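Teaching a Gripper to Tidy a Desk: Software Report, Stage 2
Ollcombe Robotics Studio, project report
Posted October 7, 2020 by the Trikelix student team
Print this page | E-mail this page
17 shares | 5 comments

1. Where we got up to

Stage 1 left us with a hand-held gripper that could record video and jaw width, and a pile of scripts that mostly didn't talk to each other. Stage 2 was the fun part! We wanted one pipeline that takes a recorded demonstration, works out where the gripper was at every moment, and turns that into training data for a policy that picks up small objects from a cluttered table. We called the pipeline Fastton, and as of the end of September it runs from start to finish on one laptop.

2. Pose tracking

All of our motion estimates come from the camera on the gripper. We used a visual-inertial tracker and rewrote the map-loading step so that a new recording can be matched against an existing map of the room. Before that change every recording began from its own origin and we were lining them up by hand, a miserable way to spend a Friday.

Shiny surfaces gave us the most grief. Reflections of ceiling lights slide across a glossy tabletop as the camera moves, and the tracker happily treats them as fixed corners. We added a filter that throws out features whose motion disagrees with the inertial estimate for 5 frames in a row. It's a blunt fix, but the wandering paths settled down straight away and we were pretty thrilled to see it.

3. Synchronization

Jaw width is read from the video using the position of the coloured pads, so it shares the image clock. The inertial data doesn't. Our first attempt assumed a constant offset, and that was wrong: the clocks drift. Fastton now fits an offset and a slope for each recording. We also log the residual, so a bad fit gets flagged before anybody trains on it.

4. The policy

The network takes two recent images plus the current jaw width and predicts a short sequence of relative gripper motions. Using relative motions means we don't need the room map when the policy runs, only when we prepare the data. We tried predicting 13 steps ahead and got smooth but stubborn behaviour in replay, with the predicted path carrying on after the target had shifted. Shorter sequences reacted faster and looked jittery. We ended up blending overlapping predictions, with more weight on the newer ones.

5. Recording on a real table

Clutter is where all of this gets interesting. A mouse is a lovely target for us: low, smooth, and easy to lose against other dark things when the segmentation is sloppy.

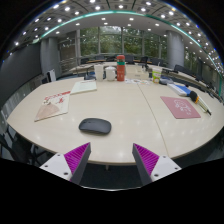
Figure 1. Gripper view of the conference table, jaws open, with the black mouse between us and the drinkware.

Views like this one also pushed us to mask out the gripper itself before tracking. The pads and mounting plates stay put in the image while everything else moves, and without a mask they drag the estimate toward "not moving at all". The mask is a static polygon for the plates and a moving one for the jaws, driven by the width reading.

6. Still to do

- Replace the Esteves config loader, which fails silently on a missing key
- Write proper tests for the clock fit
- Try the policy with the lens edges cropped off
- Merge the replay viewer into the main branch (it's great, please use it)

Code and setup notes are in the Trikelix folder on the Ollcombe course drive. Run the calibration script before anything else.

5 comments | Share | Print this page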